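User Guides > Agents and Brokers > Listing Setup

4. Creating and Publishing a Property Listing

This section explains how to enter a residential listing in Modavine and release it to the public search pages. It applies to brokerage offices using the Kasarby regional feed. Offices that enter listings through Mirska should complete Section 3 first.

Last revised August 17, 2022.

4.1 Before You Begin

You must have an active agent profile and a signed listing agreement on file with your office. The listing agreement number has 11 characters and is entered without spaces or hyphens.

4.2 Entering the Property

1. Sign in and select Listings, then New Listing.

2. Enter the street address and select Verify. If the address is not found, select Enter Manually and type the county parcel number.

3. Choose the property type. The type cannot be changed after the listing is published.

4. Enter the list price in whole dollars.

5. Enter the number of bedrooms, full baths and half baths as shown in the county record. Differences must be noted in the Agent Remarks field.

6. Type the public description. The field accepts up to 3000 characters, including spaces.

NOTE: Do not place telephone numbers, web addresses or showing instructions in the public description. Listings containing this information are returned to draft status.
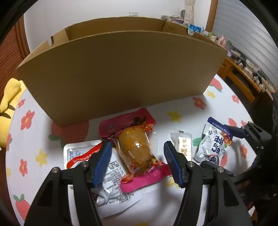
4.3 Adding Photographs

1. Open the Media tab and select Upload.

2. Select up to 16 files. Additional files are declined without a message.

3. Drag the front exterior view to the first position.

4. Select Save Order before leaving the tab.

CAUTION: Deleting a photograph from a published listing removes it from all connected sites. It cannot be restored from the Media tab.

4.4 Publishing

1. Select Review. The completion bar must read 100 percent.

2. Correct any field marked in red.

3. Set the listing date and the expiration date.

4. Select Publish, then Confirm.

The listing appears in the Kasarby feed after the next scheduled update. Offices with a Furukawa lockbox account may then assign a lockbox from the Showings tab.

NOTE: Listings set to expire in November must be renewed before the expiration date. Expired listings must be entered again under a new agreement number.

For price changes and status updates, see Section 5.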